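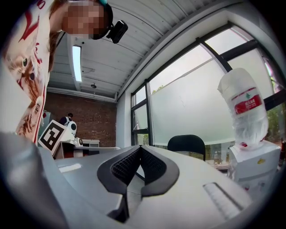 Does freezing a T-shirt before the first wash keep the print from cracking?

Ximena Navarrete
My sister swears by it. I bought a printed cotton shirt from Lukard and the last one cracked after a few washes. Is there anything to this, or is it another internet trick?

Signe Strand
I doubt it. A night in the freezer does nothing I can see for ink. Turn it inside out, wash cold, skip the dryer. Heat is what ruined mine – two shirts, same store.

Ataberk Öztürkmen
works for jeans so why not

Zulema Lucero
Does it work for jeans, though? I'd want to see that too. Check the care tag before you trust any of us, and never iron straight on the print.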